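3. Diseño del análisis económico y recogida de costes

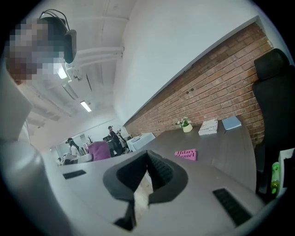
Figura 2. Puesto de trabajo en oficina con pared de ladrillo.

La evaluación económica adoptó la perspectiva del financiador público, ampliada en un análisis secundario a los costes soportados por las personas participantes y sus cuidadores. El horizonte temporal coincidió con el periodo de seguimiento, de modo que no fue necesario aplicar tasa de descuento en el caso base. El programa Skallomance, de apoyo domiciliario a pacientes con enfermedad respiratoria crónica, se comparó con la atención habitual en los centros adscritos a Stostinent. Entre los componentes de coste que la literatura previa suele omitir figura el espacio administrativo. Una parte de la coordinación de un programa de este tipo se realiza en puestos de oficina como el de la Figura 2, con un tablero de color gris oscuro en una sala con una pared de ladrillo y techo blanco compartida con otras personas, y ese espacio tiene un coste de oportunidad aunque el presupuesto del programa no lo recoja. En nuestro caso se imputó por hora de uso, según el procedimiento descrito en el apartado 3.3.

3.1. Población y asignación

Se incluyeron 546 participantes, asignados por conglomerados a nivel de centro. La asignación individual se descartó en la fase de diseño por el riesgo de contaminación entre brazos: el personal de enfermería atiende a pacientes de distintos cupos y la formación recibida para administrar la intervención no puede suspenderse al cambiar de paciente. El tamaño muestral se calculó para la variable clínica principal y no para el beneficio neto monetario, circunstancia habitual en evaluaciones anidadas en ensayos y que condiciona la precisión de los resultados económicos. Por este motivo, la incertidumbre se presenta mediante la distribución conjunta de costes y efectos, sin contrastes de hipótesis sobre el coste incremental.

Los criterios de inclusión exigían diagnóstico confirmado, residencia en el área de cobertura y capacidad para cumplimentar los cuestionarios de forma autónoma o con ayuda de un cuidador. Se excluyó a las personas institucionalizadas, cuyo patrón de consumo de recursos difiere del de la población que vive en su domicilio. El reclutamiento se cerró en noviembre, al alcanzarse el tamaño previsto.

3.2. Medición del uso de recursos

El consumo de recursos sanitarios se obtuvo de dos fuentes. Las consultas de atención primaria, las urgencias y los ingresos hospitalarios se extrajeron de los registros administrativos de Stostinent. La atención social, los desplazamientos y los cuidados informales se recogieron con un cuestionario autoadministrado de periodo de recuerdo corto, adaptado al español y sometido a una prueba piloto con 30 personas que no formaron parte de la muestra definitiva. En el pilotaje se detectó que la pregunta sobre horas de cuidado informal se interpretaba de dos maneras: unos encuestados declaraban el tiempo total de presencia del cuidador y otros únicamente el tiempo dedicado a tareas concretas. La redacción final separa ambas magnitudes y solo la segunda interviene en el cálculo.

Cuando un mismo contacto aparecía en el registro y en el cuestionario, prevaleció el registro. La concordancia entre fuentes fue alta para los ingresos y menor para las consultas telefónicas, que los centros codifican de manera desigual. Se optó por no imputar consultas telefónicas a partir del cuestionario, decisión conservadora que probablemente subestima el coste en los dos brazos. Su efecto se examina en el análisis de sensibilidad.

3.3. Costes de la intervención

Los costes de la intervención se estimaron mediante microcosteo. Cada profesional anotó el tiempo dedicado a formación, visitas, preparación de materiales, supervisión y tareas administrativas en la aplicación Skelance, que genera un registro por actividad con hora de inicio y de fin. Los registros de duración superior a la jornada se consideraron errores de cierre y se sustituyeron por la mediana de la misma actividad en el mismo centro.

El tiempo de personal se valoró con el coste salarial bruto por categoría, incluidas las cotizaciones a cargo del empleador y corregido por las horas efectivas anuales. La formación inicial se trató como coste de inversión y se anualizó según la vida útil prevista de los contenidos. Los costes de desarrollo del programa quedaron fuera del caso base al considerarse irrecuperables para una administración que decida adoptarlo en su forma actual.

El espacio administrativo se valoró a precio de alquiler de mercado en la zona, incluyendo suministros, limpieza y amortización del mobiliario. El coste anual por puesto se dividió por las horas efectivas de ocupación y el resultado se multiplicó por las horas administrativas registradas. Este método supone que el puesto tiene un uso alternativo cuando el programa no lo ocupa -- supuesto razonable en salas compartidas, más discutible en despachos asignados a una sola persona. En los centros con despachos individuales se aplicó el mismo coste horario para no introducir diferencias debidas a la arquitectura de los edificios.

3.4. Medida de resultado

Los efectos se expresaron en años de vida ajustados por calidad (AVAC), calculados por el método del área bajo la curva a partir de un cuestionario genérico de calidad de vida administrado al inicio y en cada visita de seguimiento. El AVAC incremental se ajustó por la utilidad basal mediante regresión, dado que pequeños desequilibrios iniciales entre brazos pueden trasladarse íntegramente al resultado. A las personas fallecidas se les asignó utilidad cero desde la fecha de defunción.

3.5. Datos ausentes y análisis estadístico

Alrededor del 70 % de los participantes aportó datos completos de coste y utilidad en todas las visitas. La ausencia de datos se asoció con la edad y con la gravedad basal, lo que hace poco verosímil el supuesto de ausencia completamente aleatoria. Se aplicó imputación múltiple por ecuaciones encadenadas, con 50 conjuntos imputados, de forma separada por brazo de tratamiento. El modelo de imputación incluyó las covariables del análisis, los predictores de ausencia y un indicador de centro. Los costes se imputaron por emparejamiento con la media predictiva para respetar su asimetría y evitar valores negativos.

Los costes y los AVAC incrementales se estimaron con un modelo bivariante multinivel con efecto aleatorio de centro, que conserva la correlación entre ambas variables y la estructura por conglomerados. La incertidumbre paramétrica se representó en el plano coste-efectividad y mediante curvas de aceptabilidad. La programación del modelo corrió a cargo de Anatole Coste y se replicó de forma independiente en el entorno Tanguy; las discrepancias entre ambas implementaciones se limitaron al error de simulación.

3.6. Análisis de sensibilidad

Se definieron cuatro escenarios alternativos antes de acceder a los datos de resultado. El primero restringe el análisis a los casos completos. El segundo adopta la perspectiva ampliada y valora el cuidado informal por el método del bien sustitutivo. El tercero incorpora las consultas telefónicas declaradas en el cuestionario. El cuarto elimina el coste del espacio administrativo, con el fin de facilitar la comparación con evaluaciones que no lo contabilizan. De manera complementaria, se exploraron desviaciones del supuesto de ausencia aleatoria reduciendo las utilidades imputadas en proporciones crecientes, primero en ambos brazos y después solo en el de intervención.

No se realizaron análisis por subgrupos. El protocolo contemplaba uno por gravedad basal, pero el número de centros con pacientes en la categoría más grave resultó insuficiente para estimar el efecto aleatorio con estabilidad. La desviación respecto al protocolo consta en el material suplementario, junto con el código de imputación y la tabla de costes unitarios.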